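3.2 Agenda items and time overruns

We logged agenda items for project meetings at Garneo and Fandcombe from the first week of March onward. Each item was entered by the note taker under one of three types: status, decision, or open discussion. The planned time came from the agenda sent out by the host. The time used was taken from the minutes. In total, 357 items had both values and were kept for the analysis. Items moved to a later meeting were left out, as were items added after the meeting had started.

Status items stayed closest to plan at both firms. Open discussion items ran over most often, and the overrun was larger when the agenda gave no owner for the item. At Garneo, one design review item planned for 12 minutes took up most of the hour. 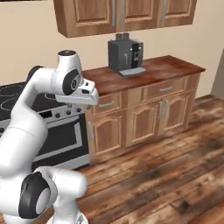

Figure 2. Simulated white robotic arm with its gripper near a wooden countertop.

3.3 Coding of the minutes

Minutes were coded by two readers using the scheme from Wegener, with "deferred" added as a separate outcome. Tsung-han Ng settled the cases where the readers disagreed. Minutes at Fandcombe were written in Cinon and exported as plain text, so formatting such as bold action items was lost. We coded an action item only when the text named both a task and a person.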